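The Second Life of the Office Tower

February 2025

When an organization replaces its desktop computers, the old machines seldom wear out all at once. A power supply may fail while the memory beside it has years of service left. The parts recovery program at Okard was established on that principle, and its Flurnedel workshop now receives retired towers from 19 offices in the region.

Each tower is entered in the register on arrival and laid on its side before the panel comes off. Drives are removed first and held for secure erasure. Expansion cards follow, then memory, and the processor is left until the socket can be opened with a clear view of the pins. Every part is placed in a tray and tested for 30 minutes before it is approved for reuse.

Workstations are of particular interest to the program. Their graphics cards and memory modules are sought after by schools, and their cases are built to be opened — blue latches and tabs mark many of the points where a hand is meant to go.

Inside an opened tower at the workshop
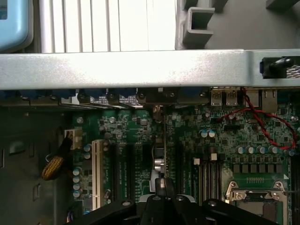
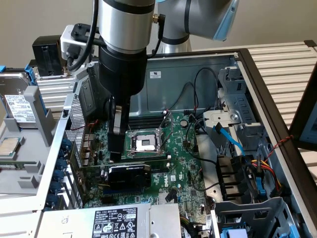
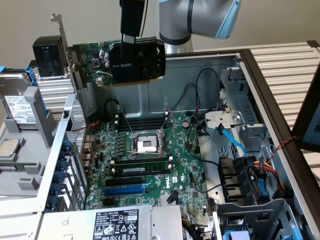
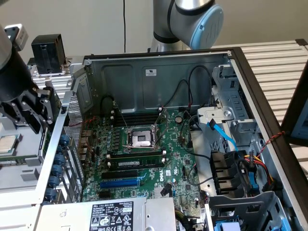 Parts that pass are matched by model and sent to the Vigfúsdóttir depot, where they are assembled into complete machines. Boards with damaged pins are set aside for metal recovery. Cables are sorted by connector and kept, as a missing drive lead remains the most common cause of delay at assembly.

The Fudo school network received its first delivery in December. A further eight classrooms are to be equipped under the same agreement, and offices wishing to contribute equipment may apply to the workshop in writing.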